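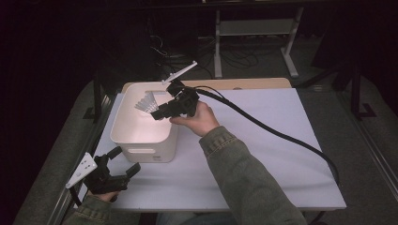

Hatsue Miyazaki would like players to stop leaving shuttlecocks under the benches at the end of the evening, and she told the Stiltier Badminton Club as much at its autumn meeting. Feathers that are stepped on cannot be straightened, she said, and a shuttle with one bent feather is still good enough for a beginners' drill if it is put away properly.

The club has now adopted a storage rule for its equipment room at the Hayashi Sports Hall. Shuttlecocks that are fit for further play are to be placed in the white plastic bins after each session. Broken ones are to be handed in at the desk. Rackets, nets and posts will continue to be kept in the wall cupboard and are not affected by the change.

The club purchased 2,000 feather shuttlecocks last season. A check of the equipment room in February found 927 that could be used again for practice, many of them in sports bags or at the bottom of the net box. Fourteen bins have since been provided, and each is to hold no more than 200 shuttlecocks so that the feathers at the bottom are not crushed.

Cosimo Sorrentino asked whether match shuttles would be stored in the same way. The club confirmed that unopened tubes will remain in the office and will be issued only on match days.

The rule applies to all junior and adult sessions, including those held in the Palau annex. Members who wish to borrow practice shuttlecocks over the winter break should apply in writing to the club office.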